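How Hearing Aids Work

Your ears pick up sounds all day long. A dog barks, a door shuts, a friend calls your name. For some kids and grown-ups, those sounds are too quiet or too fuzzy to make out. A hearing aid can help.

What is a hearing aid?

A hearing aid is a small machine that makes sounds louder. Many kinds sit behind the ear. Others fit inside it. People of any age can wear one, even babies.

What's inside?

A hearing aid has a microphone, a tiny computer chip, a speaker and a battery. The microphone catches sound from the air and turns it into an electrical signal. The chip makes the signal stronger. Then the speaker turns it back into sound and sends it into the ear.

The chip does not make everything louder by the same amount. One person may have trouble with high sounds, like birds or the letter S. Another may have trouble with low sounds, like a drum. The chip is set to match the person who wears it.

Who sets it up?

An audiologist (say it: aw-dee-OL-uh-jist) is a person who tests hearing. You sit in a quiet room with headphones on and listen for beeps. Some beeps are very soft. When you hear one, you raise your hand or press a button. The results go on a chart called an audiogram.

Maham Qureshi is nine and got her hearing aids in August. "The first thing I noticed was my shoes," she says. "I didn't know they squeaked."

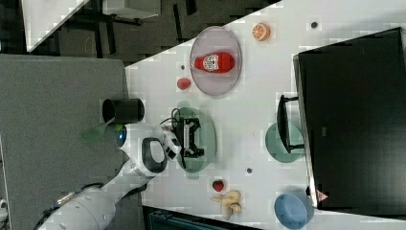 A robot arm over a pale green plate.

Noisy places are hard

Hearing aids don't work the way glasses do. Glasses can make a blurry page sharp. Hearing aids make sounds louder, and that can include sounds you don't want, like chairs scraping or plates clattering at lunch. A voice can get lost in all that noise.

You can help a friend who wears hearing aids:

Face your friend when you talk.
Speak clearly. You don't need to shout.
Keep your hands away from your mouth.
If your friend asks "What?", say it again. Don't say "Never mind."

Taking care of hearing aids

Most hearing aids should not go in the pool or the shower. They come off at bedtime, too. Some use small batteries that get thrown away and replaced. Others go in a charger overnight. Every Friday, Maham and her dad check the tubes for earwax and wipe the outside with a dry cloth.

Does everyone who is deaf use them?

No. Some people can't hear enough sound for a hearing aid to be useful. Some have a different device called a cochlear implant. Many deaf people use sign language, with or without a device. A person might wear hearing aids at school and take them off at home to have some quiet.

Words to know

Audiogram: a chart that shows which sounds a person can hear.
Audiologist: a person who tests hearing and fits hearing aids.
Microphone: a part that picks up sound.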